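Dalal Saliba has been singing at weddings for 11 years, and she would like you to ignore her reviews.

"Read them if you want," she says. "They're nice. But who writes to the singer the week after the wedding? People who are happy. The ones who thought I was too loud are busy telling their cousins."

I had asked her about the phrase "not a dry eye in the house," which turns up on the website of nearly every wedding vocalist I looked at before we spoke. Saliba has it on hers too, twice. She winces when I mention it.

"People cry at weddings. They cry when the groom's grandmother walks in. I could be singing the phone book and I'd get the credit."

She works mostly as a duo with Najwa Karam, a keyboard player, under the name Kondance. They charge more than some of their competitors and less than a five-piece band, and they take bookings directly. That last part is a sore point. For two summers they were listed with Zondwood, an online booking service that promised to match couples with "verified" musicians. I asked what the verification involved.

"A form," says Karam, who had joined us by then. "And 375 dollars."

Did anyone from the company come to hear them play?

"No. Did they listen to the clips we sent? Maybe. One of our clips was mislabeled and it was 14 seconds of us tuning up. It stayed on our profile the entire first season."

I have not been able to check what happens at Zondwood's end, and the company did not answer my two emails. Their site still describes the selection process as rigorous.
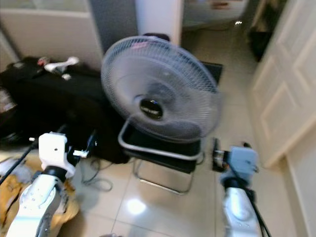
I put it to Saliba that live music at a ceremony may be poor value to begin with. A couple can play the original recording for nothing, and plenty of guests would prefer it. She doesn't argue as hard as I thought she would.

"For the walk down the aisle, a recording is fine if somebody competent is pressing the button. The trouble is the aisle is never the length of the song. The bride gets to the front in 40 seconds, or she stops to hug her uncle and it takes three minutes. I can go around again. I can end early. A recording fades out because a nervous teenager turned the knob."

And the reception?

"At the reception you want a DJ," says Karam. Saliba gives her a look. "Well, after nine o'clock you do."

They disagree about requests as well. Saliba will learn one new song for each couple and include it in the price. Karam thinks couples ask for it because it is on the list of things to ask for. Last June they spent most of a week arranging a song called "Adebisi" that the groom had loved in college, and during the performance he was outside moving his car.

"His mother liked it," Saliba says.

What should a couple ask before paying a deposit? Saliba says to ask for a whole song, start to finish, recorded in a real room with people talking over it. She is suspicious of studio demos, including her own, which was made with what she calls "a fair bit of help" on the high notes. Karam says to ask who is coming. Some agencies send whoever is free, and the voice you heard on the website may be at another wedding that Saturday.

I wasn't fully persuaded. The full-song test is a good one, yet when I asked to hear such a recording of Kondance, it took them a while to find one. It was a slow number from a hotel ballroom, and somebody drops a tray in the second verse. Her voice is lower than on the demo and a little rough at the top. I liked it better, for whatever that is worth, and I told her she should put it on the site.

"With the tray?" she said. She said she would think about it.

Filed under: Weddings, Live Music, Interviews

3 comments

kovow_fan: We hired a singer through one of those matching sites and a different woman showed up. She was good! But still. Nobody mentioned it until we saw her unpacking.

Marge T.: My nephew was the nervous teenager with the knob.

duskpiano: 100 percent agree on asking for a full song. I play ceremonies and my demo is way better than I am.

We use cookies to remember your preferences and see which articles are read. By continuing to browse you agree to our cookie policy. Accept | Manage settings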